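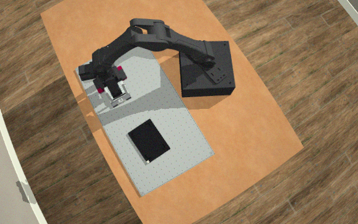 The simulated arm at work over its perforated board.

Nandeck has passed 1176 practice runs in its virtual workshop! The Eten team added 255 of them in June alone, each one a fresh example for the learning system to copy – good grips and clumsy ones alike. Every run is saved with its joint positions, and about 80 get a second look each week.

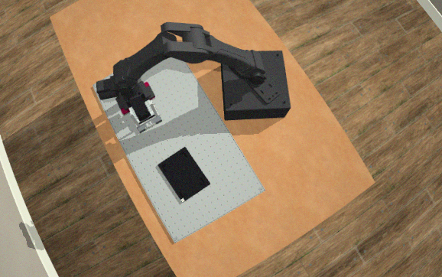

Rozīte would like to see more variety in the starting positions before any training begins, and says the clumsy runs may prove the most useful of all. The next batch starts Monday.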